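Orusine 积木分拣套装 使用手册

第三章 桌面布置与按颜色分拣

3.1 适用范围

本章说明如何布置分拣台面、摆放收纳碗、按颜色整理散装积木，以及整理结束后的入箱方法。首次使用前请先读完第二章的开箱清点部分。已经分拣过一次、只需补充积木的用户，可以直接从3.5节开始。

本章所说的“碗”指套装内的塑料收纳碗，“砖”指普通方砖，“薄片”指高度较低的扁平砖。Jonness系列和Orusine系列的砖可以混在一起分拣，方法相同。

3.2 准备台面

1. 选择一张平整、稳固的台面。台面倾斜时，圆底的碗会慢慢滑动，装满以后更明显。

2. 清空台面，用微湿的软布擦一遍，再用干布擦干。不要使用含酒精或研磨颗粒的清洁剂。

3. 检查台面边缘。如果边缘没有挡条，可在靠近自己的一侧贴一条软胶边，高度不低于2毫米。胶边不随套装提供，可向Bako配件部另购。

4. 调整灯光。浅色台面反光较强，台灯应放在侧面，不要从正上方直射。黄色和橙色的砖在暖光下不易区分，请使用白光。

注意：带花纹的台面不影响使用，但透明小件落在花纹上很难找到。分拣透明件时，请在台面中央铺一张单色纸，分拣完再撤掉。

警告：小零件有误吞危险。三岁以下儿童不得接触散装积木。分拣中途离开时，应将所有碗移到儿童够不到的地方，并检查地面。

3.3 摆放收纳碗

1. 取出收纳碗，检查有无裂口或毛刺。有破损的碗不要继续使用。

2. 把碗放在台面远端，排成一行。碗与碗之间可以靠拢，但不要叠放，也不要让碗沿互相压住。

3. 碗后方有墙或挡板时，把碗推到紧靠挡板的位置。这样伸手取放时碗不会向后移动。

4. 台面近端和中间留空，作为散砖区。散砖区的深度以坐着能舒服够到碗为准。

5. 确定每个碗对应的颜色，写在随附的标签纸上，贴在碗的外侧。标签不要贴在碗底。

碗的颜色与砖的颜色不必一致。套装不为每种砖色配同色的碗，补购的碗也可能与原来的颜色不同。分拣时以标签为准。如果家里有人习惯看碗的颜色来放砖，请在开始之前说清楚，否则很容易放混。

提示：数量最多的颜色应安排在靠近惯用手的一侧。惯用右手的人放在最右边，惯用左手的人放在最左边。这个位置来回的距离最短，长时间分拣时手臂比较省力。

3.4 按颜色分拣

1. 从储存袋中取出一部分砖，倒在散砖区。每次倒出的量以能摊成一层为准，不要一次倒空整袋。500件装建议分批处理。

2. 用手掌把砖堆轻轻推开。不要用尺子或硬纸板刮，刮动会使薄片滑到碗底下面。

3. 先挑数量最多的颜色，全部放进对应的碗里，再挑第二种。每次只挑一种颜色，比见到什么放什么要快，也不容易出错。

4. 拿起砖以后，把手移到碗的上方，放低再松开。从高处丢下的砖会弹出碗外。

5. 遇到两块或更多砖连在一起时，先看颜色是否相同。颜色相同的可以暂时不拆，直接入碗；颜色不同的必须拆开再分。

6. 一种颜色挑完后，检查散砖区的四角和碗的前沿，然后开始下一种。

7. 全部挑完后再倒下一批，重复以上步骤。

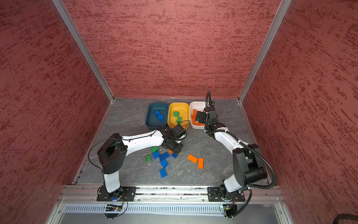

碗内的砖在分拣过程中不需要码齐，但应留意堆积的情况。各种颜色的数量往往相差很大，不必为了让各碗看起来一样多而改变分法。像图中那样，青色碗里放蓝砖，黄色碗里放绿砖，白色碗里放橙色薄片，碗与砖的颜色各不相同，只要标签清楚就没有问题。橙色薄片已经成堆，有几片斜靠在碗的左壁上，这种状态很常见。薄片斜靠时占的空间比平放时大，看上去满了，轻轻晃一下碗往往还能再放。晃动时用一只手扶住碗沿，左右小幅移动即可，不要颠。

如果晃动之后砖仍高出碗沿，应停止往碗里放，先按3.6节把这一碗入箱，再继续分拣。不要用手往下压。薄片受力不均时边角会发白，压痕无法恢复。

图中两块蓝砖叠在一起放在碗里，如果它们连在一起，属于第5步所说的颜色相同、可以暂不拆开的情况。入箱之前再统一检查即可。

注意：需要两个人同时分拣时，请一人坐一侧，各自负责离自己近的碗。中间的碗由事先约定的一人负责，避免两只手同时伸向同一个碗。散砖区仍然共用，不必划线。

3.5 补充积木

已经分拣好的积木需要加入新砖时，按以下步骤操作。

1. 把各色的储存盒打开，放在台面外侧，不要放进散砖区。

2. 按3.3节摆好碗，标签与上次保持一致。标签已脱落的，请重新写好再贴，不要凭记忆摆放。

3. 只把新砖倒在散砖区，按3.4节分拣入碗。

4. 分拣完毕后，先查看每只碗里有没有混入别的颜色，再把碗里的砖倒进对应的储存盒。

5. 把储存盒盖上，轻轻按压四角，听到扣合声为止。

新旧砖的颜色可能略有差别。放在窗边使用过的旧砖会变浅，黄色和白色比较明显。差别在同一色系之内的，可归入同一盒。需要拼大面积单色墙面的用户，可以把旧砖另装一袋，放在同一盒的上层。

提示：每次补充超过一袋时，建议在盒盖内侧记下月份，例如“2月补”。以后查缺件时会方便一些。

3.6 入箱

套装附带的Stornulach收纳箱共14格。推荐的放法如下。

上层小格放连接件、轴、铰链以及其他细小的特殊件。每格只放一种。

中层放薄片。薄片应尽量平放，放到格子高度的四分之三为止。装得过满时，关盖会把最上面的薄片顶弯。

下层大格放方砖，每格一种颜色。数量较少的两种颜色可以共用一格，中间插入附带的隔片。浅黄与白色不要共用一格，以后再分很费眼。

1. 打开箱盖，确认隔片已经插到底。

2. 拿起一只碗，看清标签，将碗口靠近对应的格子。

3. 倾斜碗身，让砖慢慢滑入。遇到堵塞时用手指拨开，不要敲碗底。

4. 摇匀格内的砖，使表面大致平整。

5. 其余各碗依次处理。一只碗倒完并放回原位之后，再拿下一只。

6. 检查连在一起的砖。长期存放前建议全部拆开，连着存放时间过长，拼接处会变紧。

7. 合上箱盖，扣好两侧搭扣。

警告：收纳箱装满后较重，搬动时应双手托住箱底，不要只提箱盖上的把手。箱子不得放在暖气片或炉具旁。积木和收纳碗的存放温度不应高于40摄氏度。

3.7 拆砖

普通方砖用手即可拆开。一手捏住下面的砖，另一手捏住上面的砖，先翘起一个短边，再整体抬起。不要用牙咬，也不要用刀尖撬。

两片薄片叠在一起时不好用力，请使用拆砖器。

1. 把叠好的薄片放在台面上，凸点朝上。

2. 将拆砖器底面的孔对准凸点，按下。

3. 保持按压，同时把手柄向下压，上面的一片会随之抬起。

4. 取下薄片，检查边角有无缺损。缺损的薄片可以继续用在模型内部。

凸点已经磨平、扣不紧的砖，应当挑出来另放，不要再放回收纳箱。这些砖混在一起时看不出来，拼到承重位置才会松脱。

3.8 清洁与保养

收纳碗可以用温水和中性洗涤剂清洗，冲净后倒扣晾干。不可放入洗碗机。贴有标签的碗，请先把标签揭下。胶痕用温水浸一会儿，再用软布擦去。

积木清洗时装入网袋，在温水中轻轻晃动，不要用刷子。洗完摊在毛巾上，凸点朝下，让内部的水流出来。完全干透之后才能入箱。箱内有水汽时，打开箱盖放在通风处，等干了再盖上。

带印刷图案的砖不要浸泡，用湿布擦表面即可。贴纸件同样处理。

收纳碗只用于存放积木和类似的小件，不可盛放食物。

3.9 常见问题

碗在台面上打滑。
擦干碗底和台面。仍然打滑时，在碗下垫一小块防滑垫，垫子不要超出碗底的范围。

分拣时总有砖掉到地上。
减少每次倒出的量，并在近端加装胶边。也可以在桌下铺一块浅色的布，结束时提起四角收拢。

橙色和红色混在一起，分不清。
关掉暖光灯，移到白光下。拿一块确定是红色的砖放在散砖区旁边，逐块对照。

碗不够用。
把数量最少的两种颜色放进同一只碗，标签上写明两种颜色，入箱前再分开。也可以另购收纳碗，单只出售，订购时注明所用套装的系列名称即可。

收纳箱扣不上。
检查中层薄片是否过高，隔片是否插到底。两项都正常仍扣不上时，查看搭扣槽内是否卡有小件。

砖上有白色粉末。
运输中砖与砖摩擦产生，属正常现象，用干布擦去即可。

3.10 补件与联系

缺件、破损件请在收到套装后填写随附的补件卡，写明零件编号、颜色和数量。零件编号印在砖的内侧，字较小，可借助放大镜。补件卡寄至包装盒侧面所印的地址，收件人写Inese Raudsepp。补件不包括使用中丢失的砖，这部分请按零售件订购。

下一章说明按形状分拣的方法，所用的碗和台面布置与本章相同，标签需要更换。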